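Search this site Enter keywords Go

The Return of the Town Loaf

Reading time: 3 minutes

For most of the past century, the bread eaten in Siltdale came from somewhere else. It arrived before dawn, already sliced, and the town gave it little thought.
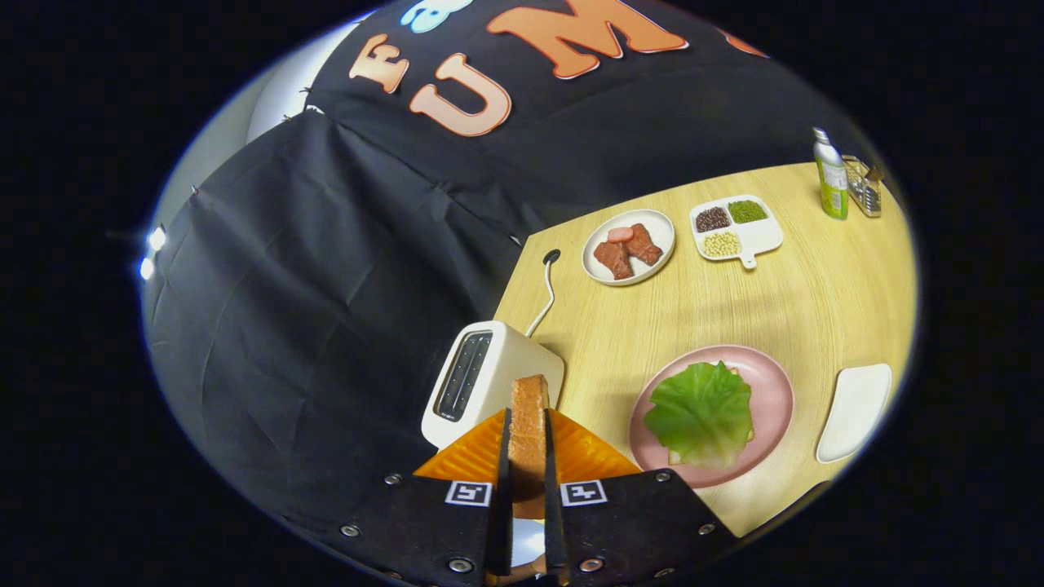 The last independent bakery on Mill Street had closed by 2000, and its ovens were sold for scrap. Residents who wanted a fresh loaf drove to Davevcombe, a trip of 9 miles over a road that often floods in spring. The Siltdale Bread Society was formed to change this, and its progress offers a useful study in how a small town may recover a trade it has lost.

The Society began with grain. Farmers in the Ulden valley had long grown wheat for animal feed, and few saw a reason to do otherwise. Irina Anghel, the Society's director, spent two winters visiting them with seed catalogs and a simple proposal: the Society would buy the whole crop at a price agreed before planting. "A farmer cannot live on good wishes," she says. "We had to carry part of the risk ourselves, and we had to put that in writing."

The first harvest was poor. Rain in the final weeks left much of the wheat unfit for bread flour, and the Society honored its contracts at a loss. The second was stronger, and the Rusu mill, which had stood idle on the river for a generation, was leased and repaired to receive it.

Milling proved harder than growing. Normunds Luik, the head miller, was trained on modern steel rollers and had to learn the habits of stone. Stone-ground flour keeps more of the bran and germ - the parts that give bread its flavor - but it also spoils sooner. The mill therefore grinds to order, and bakers must plan their week with care.

Membership now stands at 944 households, each of which pays a yearly fee and receives a share of bread from May until the end of winter. A further 53 shares are set aside for families who cannot meet the cost. The Society does not publish the names of those who receive them.

Questions remain. The loaf is still more expensive than its supermarket rival, and the lease on the mill must soon be renewed. Ms. Anghel has asked the town to consider buying the building outright. A public meeting on the proposal is expected before the next planting.

Contact us | Copyright Siltdale Review. All rights reserved. | Back to top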